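Shelf Lighting and Color Appearance of Dyed Leather Goods in Small Retail Displays

Project report, final version, submitted 23rd January

1. Background

Small shops that sell leather goods often replace halogen display lighting with LED strips to lower running costs. Customers then complain that an item looked different at home. The effect is known as metamerism when two samples match under one light source and differ under another, but a single item can also shift in appearance without any second sample to compare it with. This project looked at the second case. The question was how far the apparent color of dyed leather moves between three common light sources, and whether the finish of the leather affects the size of the shift.

2. Materials

Leather offcuts were supplied by Pekis, a workshop that cuts bag panels. We received 60 pieces and rejected those with visible scuffs, uneven dye or an area too small for the instrument. This left 29 samples, sorted by finish into matte, smooth gloss and embossed. The embossed group was the smallest and its results should be read with caution.

Three light sources were used: a halogen spot, a warm LED strip and a neutral LED strip. Both strips were Grutent stock items bought over the counter. Each source was mounted in a plywood box painted flat gray inside. The daylight reference was taken at a north-facing window in November, under overcast sky only.

3. Method

Each source was switched on for 15 minutes before any reading. Samples were placed flat at a fixed distance from the source and measured at three points, and the mean was recorded. The colorimeter was zeroed on a white tile at the start of every session. A second round of readings was taken a week later to check repeatability.

The light level at the sample surface was set to 200 lux for all sources. This is lower than many shops use, but the halogen spot warmed the samples noticeably at higher levels and we did not want surface temperature to become a second variable.

4. Results

Greens and yellow-greens moved the most. Under the warm strip, olive samples shifted toward brown, and pale yellow-green samples lost part of their green component. Reds and tans were close to stable under all sources. Black samples showed no change larger than the repeatability error.

Gloss samples gave a larger spread between measuring points than matte ones. We attribute this to reflected light from the source – the box geometry did not fully exclude it. When the gloss samples were tilted and measured again the spread fell, but the mean values stayed where they were. Finish therefore affected the scatter of the readings more than the size of the shift.

5. Shop visits

Two shops agreed to let us take light readings at their shelves, Tapia and Candska. At Tapia the strip ran along the top front edge of the case, and the level dropped sharply from the upper shelf to the lower ones.

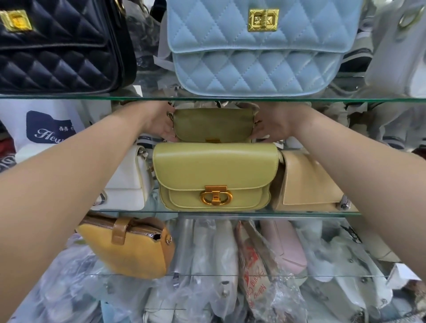 At Candska each shelf had its own strip, and the levels were nearly even from top to bottom. The color temperature was not even, however. One strip had been replaced at a later date with a cooler type, and the difference could be seen from the door.

6. Limitations

The samples were flat offcuts, and a finished bag has curved panels, edge paint and metal parts that all reflect light. The daylight reference depended on the weather. We did not test how customers judge the differences, so no claim is made about sales or returns.

7. Recommendations

Shops stocking green leather should use a neutral strip with a high rendering value for red and green. Strips in one case should be replaced as a set – mixing old and new stock undoes most of the benefit. Further work could repeat the measurements on finished goods with a diffuse source.

Raw readings are in Appendix B.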